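Cernholm Bench Kit

The Cernholm Bench Kit is a two-arm robot set for table work, sold by the firm Cernholm and used mainly in teaching rooms and small laboratories. It consists of two arms with two-finger grippers, a control box, a set of clamps and a box of practice objects. The buyer supplies the table. The kit replaced an earlier one-arm set, the Idside, which is no longer made but for which spare parts are still sold.

Background

Cernholm began as a repair workshop for packing machines. Its first own product, the Idside, could lift small boxes and bottles but had difficulty with thin or soft things. Many schools which had bought it asked for a second arm, so that one gripper could hold an object while the other worked on it. The firm answered with the Bench Kit, which was shown first in February at the trade fair in Hirkness and went on sale in the same year.

Design

The two arms are normally placed on opposite sides of the table, facing each other. Each gripper closes with a force that can be set in 5 steps. The lowest step is meant for paper, cloth and leaves. The control box can store 300 movements, and a stored movement can be played again by either arm. Cables run outside the arm, which makes them easy to change, but the user must leave enough free length for the wrist to turn.

Practice objects

The firm sells the practice objects in themed boxes. The leaf box contains artificial leaves and sprigs, and it is used for exercises in picking, sorting and clearing a table. Leaves are considered a difficult material, as they lie flat and offer the fingers little to hold. A sprig is usually taken by the stem. At the start of a clearing exercise the sprigs are spread over the table between the two grippers, and each arm takes those on its own side.

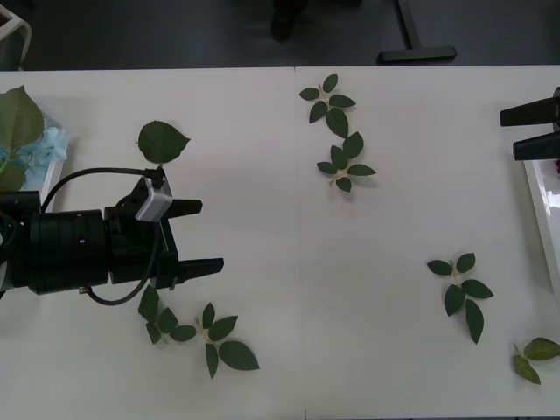 McPhee, in a letter printed in the firm's users' bulletin, wrote that the leaf box was the best part of the kit and the instructions for it the worst. According to the letter, the booklet explains how to take a single leaf but says nothing on two sprigs which lie close together, and a class can lose a whole afternoon on this. The letter asked also for a wider choice of stems. Cernholm added two pages to the next edition of the booklet and left the contents of the box as they were.

Versions

The standard kit is sold under the number 173. A second version, the 222, has the same arms and a stronger control box, and is intended for laboratories that record long series of movements. Both versions accept the same grippers. The fingers of the Idside do not fit, although the screws have the same size.

Reception

Teachers have generally praised the kit for its quiet running and for the low force of the grippers. Complaints concern the clamps, which do not hold well on thick table tops, and the price of replacement fingers. The firm offers a larger clamp as an extra part.

See also

Idside (one-arm set)
Hirkness trade fair
Two-finger gripper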